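The claw machine at the Biltero arcade takes two tokens a try and gives back, on most nights, a lesson in household budgeting. I went in August with a twenty and came out with a pen.

Yen-ting Kwok has won 69 plush toys from machines like it and keeps them in her bathtub. She showers at the gym.

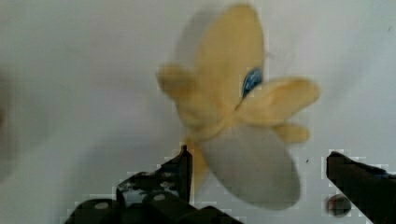
*Soft, yellow and worth more in tokens than in stuffing.*

Her advice is to watch other people lose first. She once stood behind a man for nearly 3,000 tokens' worth of bad decisions, then stepped up and took his bear in six tries. He asked to buy it from her. She named a price, and he went to find an ATM.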